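Looking After Wooden and Bamboo Boards

Friday, March 25, 2022

Most boards that get thrown out could have lasted a good deal longer. They split, they go fuzzy, they start to smell of onions, and then they end up in the trash. What follows is the routine we use at home, plus a few things we learned by getting them wrong.

Washing

Wash the board soon after you use it. Warm water, a little dish soap, and a soft brush or cloth will do for almost everything. Wash both sides, even if you only cut on one. If only the top gets wet, the top swells and the bottom doesn't, and after enough of that the board starts to rock on the counter.

Don't leave it in the sink. Ten minutes under a pile of plates does more harm than a week of chopping. The dishwasher is worse again. The heat dries out the glue lines, and on a bamboo board those lines run all the way through, so once they start to open there isn't much you can do about it.

If your board has a juice groove, go around it with the corner of the cloth or an old toothbrush. Tomato seeds and meat juice sit in there and dry hard. Pay attention to the corners, where the cloth tends to skip over the curve.

Drying

Wipe it down with a towel, then stand it on its long edge with some air on both sides. Leaning it flat against a tile wall traps water behind it. A cheap plate rack works fine if the slots are wide enough.

Keep it away from the stove and off the radiator. Our old board from the Skemville flea market was dried on top of a radiator one evening in October and had a crack as long as a finger by breakfast. We glued it and it opened again along the same line.

Smells and Stains

For onion, garlic, and fish, sprinkle coarse salt over the board and rub it with half a lemon, cut side down. Leave it a few minutes, scrape off the gray mush, rinse, and dry. Baking soda mixed with a spoonful of water works too, and is better on beet stains. Turmeric will fade in time, faster if the board gets some daylight near a window.

Vinegar is fine now and then. Don't soak with it. Skip the bleach on bamboo, as it leaves pale patches that never quite match up again.

Raw chicken gets its own board in our kitchen, a plastic one that can go in the dishwasher. It saves a lot of worrying.

Oiling

Use food-grade mineral oil, or a board cream made from mineral oil and beeswax. We have used the plain oil from Stidness for years and the Garba cream more recently, and there is little between them except that the cream smells nicer and costs more. Do not use olive oil or sunflower oil. They turn sticky and then go rancid, and it is a miserable job to get them out.

1. Make sure the board is completely dry. Overnight is best.

2. Warm the oil by standing the bottle in hot tap water. It goes in faster and you use less.

3. Pour a small puddle in the middle and spread it with a folded paper towel or a scrap of T-shirt. Follow the grain. Do the edges and the ends, which take the most oil.

4. Run a fingertip wrapped in the cloth along the groove so that oil doesn't pool there.

5. Stand the board up and leave it for at least 9 hours. Wipe off whatever is left on the surface.

A new board wants this once a week for the first month. After that, once a month is plenty. Bamboo is denser than most wood and drinks less, so if the oil is still sitting on top in the morning you used too much. To test whether a board is due, flick a few drops of water on it. If they bead, leave it alone. If they sink in and leave a dark spot, get the oil out.

Sanding Out Knife Marks

Light marks are normal. When they get deep enough to hold crumbs, or when the surface feels furry after washing, sand it. Start with 120 grit on a block, go with the grain, and finish with 220. Wipe it with a damp cloth, let it dry so the fibers stand up, and then go over it once more with the 220. Wear a dust mask and do it outdoors if you can.

Go easy near a burned-in maker's name. The letters are often shallow, and a few hard strokes will take the edges off them. The same applies to the lip of a juice groove. Wrap the paper around a piece of dowel for the inside of the channel and leave the block for the flat parts.

Do not use steel wool. Bits of it break off and rust in the grain.

Round Pieces and Pieces With Holes

Loose wooden discs, trivets, and lids get the same treatment as the board, with a few differences.

Oil goes into end grain quickly, and the inside of any hole has end grain in it somewhere. Dab the large holes with the cloth and do the small drilled ones with a cotton swab. Turn the swab a couple of times and pull it out. If you drip oil straight into a small hole it will weep back out for days and mark whatever you stand the piece on.

Use your juice-groove board as a work surface when you oil the smaller things. Lay the round piece on top with its rim inside the groove, and any runs will collect in the channel instead of on the counter. Marble in particular takes up oil and shows it as a dark patch. Ours has one the size of a coin, left over from before we worked this out. 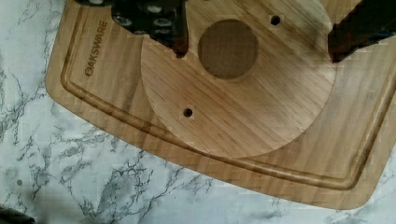

Storing

Store boards upright, in a dry cupboard or on the counter, and don't pack them in tightly. A finger's width between them is enough. If you have to stack them flat, put the heaviest at the bottom and a dry dish towel between each one.

Thin discs are more likely to warp than thick boards. If one has cupped slightly, put it hollow side down on a barely damp towel for a few hours, then lay it under something heavy until it is dry. We use two bags of flour. It works about half the time.

Don't hang a heavy piece from a small drilled hole unless there is plenty of wood between the hole and the rim. A loop of cord through a larger opening is kinder to it.

When to Give Up on One

Throw a board out if it has a crack you can't clean, black spots that come back after sanding, or a wobble that shifts when you press on it with a knife in your hand. A board that has merely gone dark or lost its shine is fine to keep. Small offcuts from a dead board make good pan rests. We cut the sound end off the Skemville one, sanded the corners round, and it now sits under the teapot.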